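Participants wanted: household chores study, Narnstead

Location: Vosard Building, Narnstead, second floor
Time needed: one visit of 65 minutes
Start: October
Pay: gift card, given at the end of the visit

We are looking for adults who do most of the dishes, laundry or tidying in their own home. The study is called Fivari. It asks a simple question: can machines do ordinary chores yet, and would the people who do those chores now agree with our answer?

You do not need a technical background. We would like to hear from people who have worked in kitchens, cleaning, child care or stock rooms, and from people who have never been paid for any of it.

What you will do

You will watch short clips of two robot arms working at a table and fill in a paper form after each one. The form asks whether you would accept the result in your own kitchen, whether you would step in, and at what point. After that you will do some of the same chores yourself at a table while we record how long you take. The last part is a short interview.

Most of the clips are about bowls. Stacking bowls is a small job for a person. For a pair of arms it means finding the rim, lining one bowl up over another and keeping out of each other's way. We chose it for that reason.

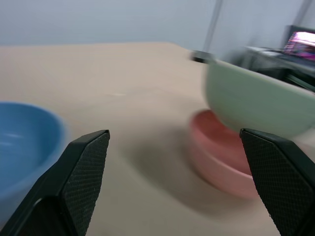
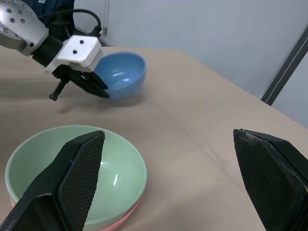 Bowls in three colors, blue, green and pink, from the table task.

Posted by the Fivari study desk, Narnstead

Other clips cover folding towels, sorting flatware and putting boxed goods on a shelf. Some of the attempts go well and some do not. We will not tell you beforehand which is which, and we ask that you do not discuss the clips with other participants until the study closes.

Who can take part

You must be 19 or older and able to read a form in English. You should be comfortable standing at a table for 17 minutes, which is the longest of the hands-on parts. A stool is available on request. Glasses and hearing aids are fine.

We cannot accept people who work for a company that builds or sells robots, or who took part in our earlier study, Pan. The two use some of the same clips.

What we record

We film your hands and forearms during the chores. Your face is not filmed. The interview is audio only and is typed up without your name. You may skip any question or stop at any time and you will still receive the gift card.

Will the robots be in the room?

No. You will see clips only. A few people have asked whether they can meet the arms, and we may hold an open afternoon after the study ends.

What the results are for

We plan to collect up to 1000 completed forms. They will be used to write a plain report on which chores machines can finish to a standard people accept, which they can finish slowly, and which are still out of reach. Everyone who takes part can ask for a copy.

How to sign up

Fill in the contact card at the front desk of the Vosard Building, or leave your name and a phone number on the study line. Please say whether mornings or afternoons suit you and whether you need the elevator. We will call back to set a time. Parking is free behind the building; enter from the side street and bring your ticket up to be stamped.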